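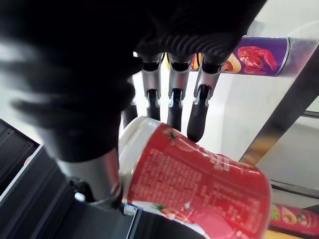

The Gendo Hand is a machine made to pick things up. It is part of a classroom kit sold by Stoica, and it can be booked by schools, libraries, and museums. People pick things up so often that they seldom think about it, yet a job as small as holding a can of snacks takes a good deal of planning. A can is round and smooth, so it may roll or slip. The Gendo Hand holds a red can by putting four fingers along one side and its thumb on the other. Fingers and thumb push toward each other, and the can stays between them. Your own hand does the same thing when you hold a drink.

Print this page
E-mail this page

What is a robotic hand?

A robotic hand is a set of moving parts at the end of a robot's arm. Some robots have a simple claw with two sides that open and close. Others have a hand shaped more like ours. The parts that bend are called joints. You have joints too. Bend your first finger slowly and look for the places where it folds. The silver and black fingers of the Gendo Hand fold at joints in much the same way, although there are no muscles inside them. Small motors do the pulling.

How does it know what to hold?

The kit includes a small camera, which is fixed near the wrist. The camera sends pictures to a computer. The computer has been shown many pictures of cans, boxes, and bottles, and it compares the new picture with what it has learned. It then works out where the object is and which way it is pointing.

This part of the kit is a program called Bulico. Before the kit was first offered to schools, Bulico practiced with 1137 pictures of groceries. Cans lying on their sides were the hardest for it to learn. A can that stands up always looks much the same from the front, but a can lying down may point in any direction.

How hard should it squeeze?

Squeeze too little and the can will fall. Squeeze too much and the can may be dented, and the snacks inside may be broken. Engineers call the right amount of squeezing "grip force." The Gendo Hand begins with a light grip and adds more only when it is needed.

"Children often expect the robot to be very strong," says Madhu Shukla, who teaches with the kit. "We ask them to pick up a paper cup full of water without bending the cup. Then they understand why a gentle hand is harder to build."

Why teach a robot to work at a shelf?

Shelves are crowded places. Other cans may be close by, and there are metal bars and edges to avoid. The robot must plan a path for its whole arm as well as its fingers. Stores and warehouses have many shelves, and some of the work there is lifting the same kinds of objects again and again. A robot can help with that work, but people still decide what it should do and check that it is safe.

What comes with the kit?

The school kit contains one hand, one short arm, the camera, the Bulico program, and a teacher's guide with 5 lessons. A folding shelf may be ordered separately. The kit is meant for students in grades three to six, and one lesson takes around 150 minutes, which may be divided over several days. Batteries are not used. The arm must be plugged in by an adult.

Kits are delivered and collected by Drotico. Requests for the spring term should be received before the end of March.

Safety rules for students

Stay behind the yellow line while the arm is moving.
Keep your fingers, hair, and sleeves away from the joints.
Do not put anything into the hand unless your teacher has told you to do so.
If something goes wrong, call an adult and press the red stop button.

Try it yourself

Find an empty can with smooth edges and lay it on a table. Pick it up with your whole hand. Now pick it up with only your thumb and one finger. Did it tip? Try again with your finger and thumb at the middle of the can, and then near one end. An object is easier to hold when you grip it close to its balance point.

Next, put on a pair of thick mittens and repeat the test. Mittens make it harder to feel the can. A robot without touch sensors has the same difficulty, and it has to depend on its camera.

Words to know

Gripper: the part of a robot that holds things.
Joint: a place where two parts meet and can bend or turn.
Sensor: a part that measures something, such as light or pressure.

Text by Witold Krawczyk. Page reviewed 25/08/2023.

Contact Stoica Education Services | Copyright Stoica. All rights reserved. | Back to top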